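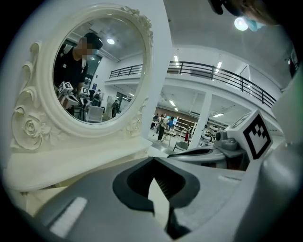 Fig. 1. Vanity mirror with carved scrolls, leaves and a rose, on a white dresser.

Week 4: Mirrors and carved ornament

I love this mirror! For today, start with the oval and ignore the trim until you've got the big shape on paper. Then find the rose (lower left) and work outward into the leaves. It's white on white, so go easy with the pencil, please. I once buried a whole flower in graphite and never dug it out.

The glass is its own problem. Put in the round ceiling light first and hang everything else off that.

Homework: one carved edge, 200 words on where you got stuck. Elfriede Kaufmann has the spare erasers.

Contact: Nestor Cabanatuan, Gilness Studio | Back to top

We use cookies to remember your settings. OK

Related handouts
Week 3: Chair legs
Week 5: Drawer fronts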